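Galería: prueba de pinzas y cámaras de muñeca en el taller de Bengate

Publicado el 2 de enero de 2024

Durante las últimas semanas hemos comparado dos pares de dedos para la pinza del brazo de Bengate, el Prirkgate y el Kosirside, con la misma cámara de muñeca y el mismo controlador. La tarea era siempre igual: bajar hasta la mesa, acercarse a un pulsador, apretarlo y volver a la posición de partida. Completamos 884 ciclos, 554 de ellos con los dedos Kosirside. El resto se hizo con los Prirkgate.

Lo que más nos interesaba era el encuadre de la cámara. Si los dedos tapan demasiado, el operador pierde la referencia justo antes del contacto. Los registros completos están en la carpeta Zakaria, ordenados por sesión.

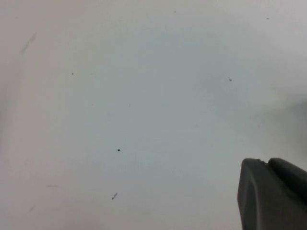 La mesa sin piezas, con el dedo gris oscuro en la esquina inferior derecha. Las motas sobre la superficie clara sirven para juzgar el enfoque.
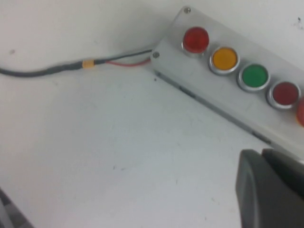

La caja de pulsadores de aluminio, en diagonal, con el cable negro hacia la izquierda. La pinza queda cerca del botón rojo oscuro.

Zakaria-6 comentó en esta página que en su banco los dedos romos pulsan bien, pero resbalan en cuanto el eje no llega perpendicular al botón. Recomienda repetir la serie con la muñeca inclinada y anotar por separado los fallos de contacto y los de posición, que en sus tablas se mezclaban.

La serie inclinada está prevista para febrero. Mantendremos la misma altura de aproximación y la misma velocidad, y cambiaremos solo el ángulo de la muñeca. Los resultados se añadirán a la carpeta con los dos tipos de fallo en columnas distintas.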